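March 14, 2026
Bowling lab, indoor lane 2. Release and pitch-map work, Gelach squad.

Carried over from December: line scatter for the right-arm quicks is still wider than length scatter. Wanted to know if that is release angle or the camera calibration drifting again.

Calibration first. Re-shot the checkerboard at both ends. The Wogan tracker had its origin 19 mm toward the off side at the striker's crease. Corrected in the config file, old file kept with the suffix _dec. Any line numbers from before today need the offset applied. Length numbers are not affected.

Session: 128 deliveries logged, five bowlers, new balls at the start of each block. Eifion Craddock ran the speed gun and called the target zones. Six deliveries dropped from the set, tracker lost the ball against the side netting. Lights over the far end need the diffuser back on.

Results after correction:
Length: spread is tight for all five. No change from December worth writing down.
Line: two of the five still spray down leg when asked for the top of off. For both, wrist position at release is steady and the front foot is not. Landing foot moves across the crease and the line follows it. The other three improved once the offset was removed, so part of the December finding was ours and should be withdrawn.

Front foot marks were taken from the Gruken mat. Mat sampling was left at the default, too coarse for the last stride. Raise it before the next run.

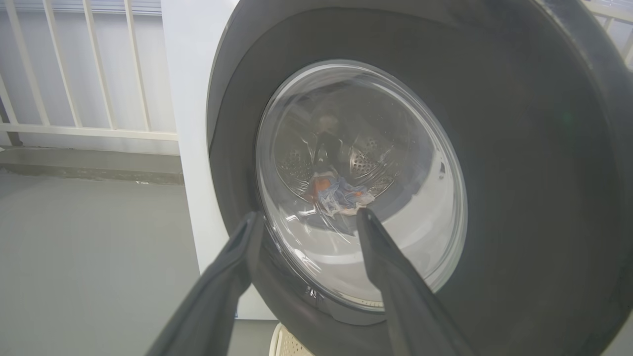
Speed gun against tracker: gun reads slightly higher on the fuller balls. Expected from the angle. Did not correct for it.

Total in the database is now 3,570 deliveries, of which 206 have usable foot data. Too few for a per-bowler model. Eifion wants to fit one anyway with the squad pooled. I would wait.

To do:
Rerun December line plots with the offset.
Send corrected pitch maps to Clakby before they print the coaching sheets.
Tape a foot target on the crease for the two bowlers above and repeat the block, same zones, same ball age.
Check tripod clamp at the bowler's end, it has some play in it.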